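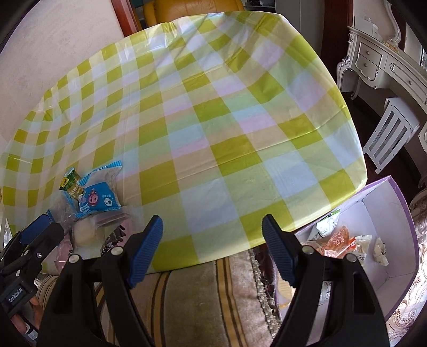
Marina Alexiou says to iron it from the back with a towel in between, low heat, and the creases will drop right out. Marina I love you but I am scared of putting an iron near anything that feels like plastic.

ok so tablecloth thread. checks, big ones, yellow-green and pale yellow and white and a bit of pink if you squint. went on the big table this morning

creases along the far side and again down the front where it hangs. they come from being folded in the packet, I think. Salcedo folds everything into a tiny brick

tried last time: hair dryer. do not recomend. one shiny patch, right where I sit

someone asked was it Lornine or Viltinura. Lornine. the Viltinura ones are thicker but they only had brown left and I have enough brown in this house

anyway snacks. they're all down in the front left corner for now and I need to sort them before the kids get in from school

the blue pack with the pink pig face is spoken for. twice. there is one pig pack. you see my problem

little green and yellow drink carton, also one. whoever doesn't get the pig gets the carton, that's the deal, I'll write it down if I have to

the round pastry in the clear wrap is mine. flat brown one can go in a lunch bag

black packet with the white writing — bought it on looks alone, will report back

Q from replies, do I keep snacks on the table all week. no. they go in the tin. tin is upstairs with thread in it at the moment, long story, so table

bus to Wurnumell is the 302 and it leaves at half past so whatever isn't bagged by then stays home

back to creases. two of you say tumble dryer on cool, one says just put heavy books on it overnight. books it is, I have plenty and they don't melt

also somebody said weights on the corners so it hangs straighter. clips? do clips leave marks on this stuff

Marina just sent me a 2 minute voice note about towels. listening on the bus

ok bagging. pig pack going in MY bag untill there's a ruling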